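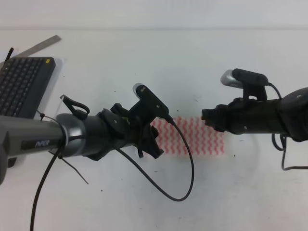 How should a patterned cleaning cloth be folded for storage? Fold it in half, then in half again, with the stripes running in the same direction in every layer.

The Prosser gallery of household textiles presents everyday cloths on a plain white surface. The selection was prepared by Angharad Mathias and Huw Gwilliam.

Cloth with pink zigzag stripes on white, folded over on itself. Small cloths of this type are kept in drawer 53 – the light patterns only.

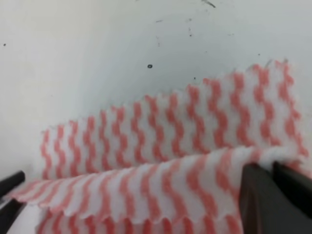

Darker patterns are kept separately and will be added to the gallery in May. Requests to view the cloths may be sent to Rhun Lloyd at the Prosser office.

© 2022 Prosser Household Textiles | Contact | Back to top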